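ノート > 作業ログ > 家事系タスク > 7月

当サイトではCookieを使用しています。閲覧を続けることで同意したものとみなします。 [同意する] [設定]

土曜、午前から。家事タスクの整理ログ。自分用+Letbridge組への共有用。清書してない、読みにくいのは勘弁。

お題はいつもの「で、家の仕事はもう機械に任せられるのか」。先月からの続き。今回は洗濯物・食器・小物の片付け、の3つに絞った。掃除機かけは除外。あれはもう別の話。

■ 朝イチ

・Cultska の再生環境、起動に失敗。ドライバの版が合ってなかっただけ。前回のメモに書いておけと自分に言いたい(書いた)。
・ログのディスク残量が怪しい。古い失敗分を外付けへ退避。消すのはまだ。失敗の分類をやり直すかもしれない。
・フィンガーのパッド、溝に糸くずが詰まる。タオルのあとは毎回ブラシ。これ手順書に入れる。

■ 洗濯物たたみ

フェイスタオルはほぼ文句なし。角さえ見つかればあとは早い。問題は角が見つからないとき。山の一番上から適当につまんで持ち上げ、垂らして、一番下に来た角をもう片方で拾う、という昔ながらのやり方が結局いちばん安定する。学習側に任せると、たまに延々とつまみ直す。見てるとつらい。

Tシャツは裏返しで止まる。裏返しを直す動きはデモに入れてあるが足りてない。袖の中に指を入れて引き出すところ、人間は完全に手触りでやってる。カメラだけだと袖口の輪が見えた瞬間しかチャンスがない。

靴下のペアリングは色の薄い方が全滅。白とうす灰の区別。照明の問題もあると思う。あとで電球を変えて試す。

所感:たたむのは「できる」に近い。ただし人が先に裏返しを直して、ポケットの中身も出しておくなら。その下ごしらえが家事の半分じゃないのか、という気もする。

■ 食器

水切りかごから棚へ。皿は良い。縁を挟んで立てたまま運べる。茶碗は高台の向きで持ち替えが要る。持ち替えで時間を食う。

グラスは握力の設定を下げたら滑り、上げたら怖い。いまの値は妥協。ここは Siqueira の薄手パッドが届いてから再試。発注済み、納期未回答。催促すること。

箸。箸は無理。そろえるのは無理。1本ずつなら運べるが、そこに価値はない。箸立てに放り込む形なら可。家の人がそれで満足するかどうか。

引き出しの開け閉め:開ける◯、閉める△。最後の数センチを押し切らずに「終わった」ことにする癖がある。デモの人間側が雑に閉めてるせいかも。収録のときの自分の閉め方を見直したら、腰で押してた。それは真似できない。

■ 数字(今週ぶん)

3タスク合計で収録 455 本。うち使えるもの、まだ全部は見てないが、追跡が飛んだやつと途中でやめたやつを除いたあとの小物片付けが約134本。洗濯物は多すぎるくらい。食器は偏ってる、皿ばかり。来週は茶碗と鍋ぶたを増やす。

評価の方は本数が少なすぎて率を出す気になれない。率を書くと一人歩きするので、ここには書かない。聞かれたら口頭で。

■ 小物の片付け(アクセサリー)

これが今回の本題。Sketen の案件で「散らかったものを箱に戻す」を頼まれていて、いちばん嫌なやつから始めた。ブレスレット、バングル、髪留め。

嫌な理由をメモしておく。
 − 鎖もの。持ち上げた瞬間に形が変わる。どこをつまんでも垂れる。垂れた先が箱の縁に引っかかる。
 − ビーズの輪。ゴム入りだと伸びる。転がる。
 − バングル。重なると上の一つだけを取るのが難しい。輪どうしが絡んだように見えて、隙間があるかどうか画像では分からない。
 − 髪留め。細い。寝てると指の下に入らない。立てば楽。
 − 光りもの全般。反射で深度が抜ける。

作業面はベッドの上にした。机だと硬くて指先が先に当たって止まる。布は沈むので、少し押し込んでから閉じる動きが使える。これはかなり効く。逆に言うと、机の上で同じことができるかは別問題。家の人はたいてい机か洗面台に置くんだよな…

やり方は2台、左右で別々の物を持つ。片方が髪留めを挟んで立てておき、もう片方は鎖のブレスレットを指に引っ掛けて吊る。同時に持つこと自体は簡単で、同時に「置く」のが難しい。箱の上で渋滞する。右を先に入れて左が待つ、と順番を決めた方が学習側も素直になるはず。次回からデモの順番を固定する。

髪留めの挟み方:パール風の玉の並びと金属の細い棒が背中合わせになってるので、横から両方まとめて挟むのが正解っぽい。玉だけ挟むと回る。パッドの溝と玉の大きさの相性もありそう。要確認。
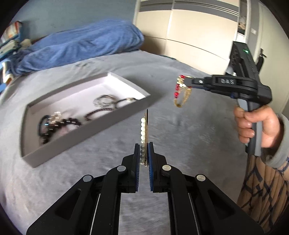 ■ 分かったこと/分からないこと

分かった:
・浅い箱は正義。深い箱だと手首が入らず、上から落とすしかなくなる。
・箱の向きは斜めでも平気。毎回変えた方がむしろデータとして良い。
・動かしながら撮ると、箱の中身がブレて何がどこにあるか後から追えない。置く前に一拍止まること。デモする人全員に周知。

分からない:
・鎖を「入れた」と判定する基準。半分縁から垂れてたら成功か失敗か。人間なら指でちょいと押し込んで終わり。採点表では今のところ失敗にしてる。
・絡んだ鎖をほどくのは最初から諦めるか。諦めたい。
・種類別に分ける必要があるのか、全部ひと箱でいいのか。Sketen に聞く。返事しだいで難度がまるで変わる。

■ で、任せられるのか

タオルは任せていい。皿も、まあ。小物は、人が手で道具を握ってやるぶんには十分できる。つまり指の形は足りてる。足りないのは、どれをどう取るかの判断と、失敗したあとのやり直し。ここを人間の腕が勝手に補ってるのを忘れると、デモを見て「もうできる」と言ってしまう。先週の打ち合わせで自分が言った。撤回。

時間も。片手でざっとつかんで箱に入れれば一瞬のものを、一つずつ丁寧に運んでる。まとめてつかむ、をやってもいいのかもしれない。傷がつくと困るものは別にして。ざっとつかむデモ、少しだけ撮ってみる。

■ 次回まで

・パッド清掃を手順書に追記
・Siqueira に納期の催促
・2台の置く順番を固定、右→左
・箱の前で一拍停止、を収録手順のさいしょに太字で
・鎖の成功判定、案を二つ書いて Letbridge に回す
・うす色靴下用に電球交換
・洗面台の高さで同じ小物セットを試す。滑り止めマット有り/無し両方
・バングルの重なり、重ね方のパターンを先に決めてから収録すす
・外付けに退避した失敗分、ラベルの付け方を決める

午後4時、ここまで。充電器に両方挿した。残りは月曜の朝に見る。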